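Cell rules that people really follow?

dede_d
Rewriting the rules sheet for our bin picking cell. The old one runs to 5 pages and has clearly been read by its author. What's on yours? Hardware is a big arm over a metal bin of bar stock, gripper going right down inside the walls.

uten_owl
Ours fits on a card by the gate:
Pendant goes with whoever is inside.
Reduced speed for any new pick path, even if you only changed "one little thing."
Hands out of the bin until drives are off and your lock is on.

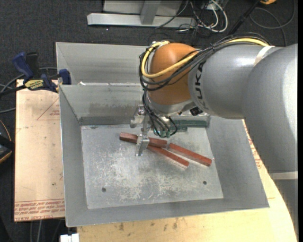
The fourth one is cable dress. Jog the wrist through its full range before the first auto run and watch the hoses the whole way. Simulation software believes hoses are a rumor.

bouazza_h
Disagree on reduced speed for every edit. If I move an approach point up by a hair, I'm not crawling through the whole program. People who have to do that will quit telling you about edits.

uten_owl
Then step through the changed part slow and run the rest. My last "hair" was a decimal point in the wrong place. Lovely new dent in the bin wall.

bouazza_h
Fine, the changed part. I can live with that.

sithole_fan
Add: bin position gets checked at shift start. We had ours clamped and still found it shifted one morning in September. The clamp was very tight. It was tight on the wrong thing.

dede_d
Stealing that. Does anyone make people sign the sheet?

bouazza_h
We do. I have signed for things I'd have to look up.

uten_owl
No signatures. I make the new person walk me through lockout at the cell, out loud, and then again the next week.

dede_d
OK, card by the gate, walkthrough twice. The 5 pages can go in the binder with the others.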